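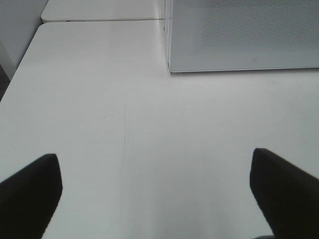 9/4/21

Tables, day one of sorting them out. Building quiet, so I got most of what I wanted done before lunch.

Started with the two white tables. They have been standing end to end since we moved them over from the Saavedra room and I have never been happy with the join. You could slide a sheet of paper across one way and it would catch going the other way. Put the long level across the seam and the far table was low by 2 mm on the window side, even on the other side. Wound the foot out on that corner, checked, went too far, wound it back. Paper now slides both ways. I put a strip of masking tape on the floor at each foot so we can tell if somebody has shoved them.

Please don't shove them. If you need to get behind the far one, go around.

The gap at the seam is still there as a line but I can't get a fingernail into it. The corners are rounded, so there will always be a small notch at each end where the two meet. Small screws find that notch. Delia lost one down there last week and we had to move everything to get it back. I thought about filling it with something soft and decided to leave it alone. Keep small parts in a tray.

Cleaning. Took everything off the near table, wiped it down with dish soap and warm water, then plain water, then dry. Most of the gray came up with the soap. The tape residue did not, so I used a bit of alcohol on a rag for that and wiped again with water after. No change to the shine that I can find. I would not use the scouring pad on these. The old Kendent bench was done with a pad for years and it has a dull patch in the middle that shows up under any light.

There is a thin scratch near the middle of the near table, a little left of center, running more or less lengthwise. I had it down as pencil and spent too long rubbing at it. Alcohol did nothing, soap did nothing, and the eraser did nothing either. You can hardly feel it. A few specks close by that would not lift. Leaving all of it as is. Fatemeh asked if we should turn the table around so the mark ends up by the seam, but it would stay near the middle whichever way we turn it, so no.

Loading. The tag under the near table is half gone, and I can't find paperwork for either one. Put the Bavness cabinet on it for an hour with a straightedge across the top and a feeler gauge under the middle. No movement I would trust as real. That is a light cabinet, though. Until we find the proper number, nothing heavier than that goes on either table, and the vise stays on the steel bench in 203 where it belongs.

Glare. With all the ceiling lights on, the top is bright enough to be tiring after a while. Tried three arrangements:

All lights on. Even, but white everywhere, hard to see a clear part against it.
Back row off. Better. The end nearest the door goes a little gray and the middle stays bright.
Back row off, blind half down. No better than the second one and the room felt gloomy.

Going with the second. Switch is the left one of the pair by the door.

If anyone wants a darker surface to work on, there are Flomness mats in the tall cupboard, still rolled. They curl badly at first. Lay one upside down overnight with books on the ends and it should be usable. Do not stick them to the table with anything. I have just spent a morning taking off what the last lot of tape left behind.

Ordered today: a pack of felt pads and a box of 500 plain wipes. Still to order: a tray with a lip, something shallow, for the small parts. Delia has one she likes at home and will send me the size.

Left to do:

Wash the far table the same way. I only wiped it.
Check the level again once the feet have settled, say Friday.
Write the light switch thing on a card by the door.
Ask Fatemeh where the other half of the table paperwork might be. She thinks the gray binder. I looked in the gray binder.
Look at the feet on the Kendent bench. One of them is missing its rubber and it is marking the floor.

Added later: went back in to get my jacket and checked the seam with the paper again. Still fine both ways. Back row lights were on, so I turned them off.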